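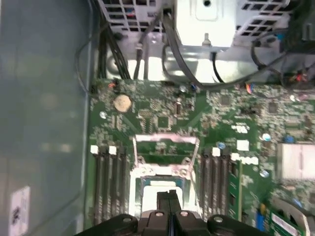 Socket open, one stick of RAM in, three days of my life gone.

Old workstation, one stick of RAM, which slot?
Posted in: Desktops, Repairs and Regrets
Tuesday, March 1, 2022

endwood_amos wrote:
Picked this up from an office clearance for 32 bucks, which I now understand was the price of the case. Open CPU socket in the middle, four memory slots on either side of it, and one green module sitting in the outermost slot on the right. The processor was sold separately, meaning to someone else, before I got there. I have a replacement on the way and 16 GB to put in.

Two questions. Does the RAM stay in that slot or move? And is it okay to leave the load plate up until the chip arrives?

radileck wrote:
Close the plate. Then put a socket cover on it. An open socket is a very small, very expensive crumb tray.

bernadette_m wrote:
Seconding the cover. If you don't have one, ask at any repair shop, they have a drawer full. Please don't use tape. I once spent an evening with a magnifier and a mechanical pencil over somebody's tape.

As for the slot, outermost is where I'd leave it. Plenty of workstation boards want the first stick farthest from the socket.

roscoe wrote:
Plenty want it nearest, too. Bernadette and I have had this argument in at least 3 threads. Look for the service label inside the side panel, it usually has a slot map.

endwood_amos wrote:
The side panel has one small label. No slot map on it.

bernadette_m wrote:
Then the manual. It's a PDF, it's free, and it will outlive us all.

roscoe wrote:
While you're in there, change the coin cell at the upper left. Takes a minute and you won't be chasing a clock that thinks it's the year of its own birth.

delacroix_dee wrote:
Disagree with doing that now. Change one thing at a time. If it won't boot with a new CPU, new RAM and a new battery, you'll blame all of them in turn and then the cat.

roscoe wrote:
It's a battery, Dee. It has two sides.

delacroix_dee wrote:
And people still put it in upside down.

radileck wrote:
More to the point, I'd pull that card in the lower right corner before the first boot. I can't read the white sticker from here, but whatever it is, you don't need it to get to the setup screen. Unless it's your only video output, in which case forget I spoke.

endwood_amos wrote:
I'll find out which when I trace the cables – they're my next thread, brace yourselves.

Plate is down now. Bernadette, I found the manual. It says to fill the slots in the order printed on page 3, and page 3 is a safety notice in Portuguese.

bernadette_m wrote:
Page 3 of which section?

endwood_amos wrote:
There are sections?

roscoe wrote:
Still think it's the nearest slot.

endwood_amos wrote:
Found the right section. Outermost first. CPU is due Friday, so I'll post again when it beeps at me.

roscoe wrote:
On that board, maybe.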